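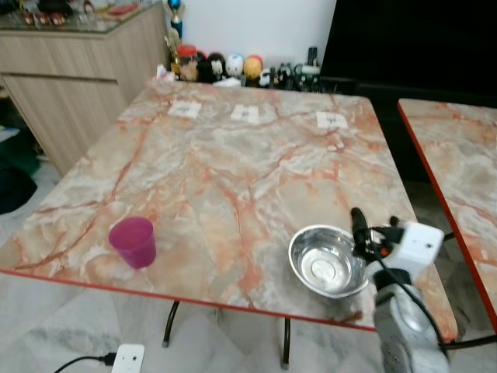 If you've never been to a soup swap, December is the month to try one! The idea is very simple. Everybody makes one big pot of soup at home, packs it into containers, and brings the lot to a friend's kitchen or a church basement or wherever there's room, and everybody goes home with a freezer full of soups they didn't make. Our group has been at it for 3 years now and I still get excited when the sign-up sheet goes round. You don't need special gear either. A plain stainless steel bowl and a plastic cup on a table will get you through most of the tasting, and if you have some small paper labels to set out in a row along the back edge, you're ahead of where we were the first year, when we had two unmarked pots of something orange and had to guess (one was carrot and ginger, the other was a sweet potato chili that could strip paint).

The winter swap is set for 6 December 2022 in the downstairs hall at Plurholm, doors open at half past five. Please bring your soup already frozen or at least very cold. Six containers per person is the rule, quart size if you can manage it, and leave an inch of space at the top so the lids don't pop. Deli tubs work great. So do freezer bags laid flat on a cookie sheet overnight – they stack like books and they thaw fast. Glass jars are fine for carrying, but I've cracked too many in the freezer to recommend them for storing.

Now, the labels. Write the name of the soup, the date you made it, and everything that's in it. I mean everything, down to the bouillon cube. Celery catches people out every time, and so does barley, which turns up in soups you'd swear were gluten free. Use a marker that stays put when it gets frosty. Masking tape peels off in the cold, so try freezer tape, or write straight on the lid.

How the swap itself works, for the new folks: we draw numbers out of a hat, and then each cook stands up and tells the room about their soup. This is my favorite part of the whole evening! Some people give you one sentence and sit down. Mieczysław Laskowska gave us a full history of his sour rye soup last winter, starting with the jar of starter on his grandmother's windowsill, and by the time he got to the sausage half the room was ready to trade away everything they had. All six containers were gone in the first round. He's promised to make it again, and he's also bringing a jar of the starter for anyone who wants to keep one going at home. You feed it rye flour and water and leave it somewhere warm for a few days, and it smells odd and then it smells wonderful.

After the stories, number one picks a container, then number two, and round we go until the table is bare. You can trade afterwards, and people do, fiercely.

A few thoughts on what freezes well, as I get asked this a lot. Bean soups, lentil soups, split pea, most chilis and any kind of plain broth come back as good as new. Tomato soup is even better after a week or two. Potatoes can go grainy, so mash some of them into the broth or cut them very small. Noodles and rice keep drinking up liquid and turn to mush – leave them out and write "add noodles" on the lid. The same goes for cream. Stop before the dairy step, freeze the base, and let whoever takes it home stir the cream in when they heat it up. Fresh herbs too, although a bit of frozen dill never hurt anyone.

If you're short on ideas, I made the white bean and kale from the August potluck again last weekend and it's just as good in cold weather. Soak the beans overnight, brown two onions slowly (slower than you think), throw in a parmesan rind if you've been saving them, and put the kale in for the last ten minutes only. A squeeze of lemon goes in at the very end. It made enough for my six containers and two lunches.

Parking at Plurholm is on the Hedlund side of the building, and the side door is the easy one if you're carrying a cooler. The step there is steep. The folks coming over from Citow are sharing rides, so if you have an empty seat or need one, put your name on the sheet by the coat rack. We could also use a few more ladles, and a second slow cooker for the cider would be lovely. Kids are welcome and they get to draw the numbers.

Any containers left over at the end of the night go into the hall's chest freezer for neighbors who could use a hot meal. If you'd like to make an extra one for that, mark the lid with a star and hand it to me when you come in.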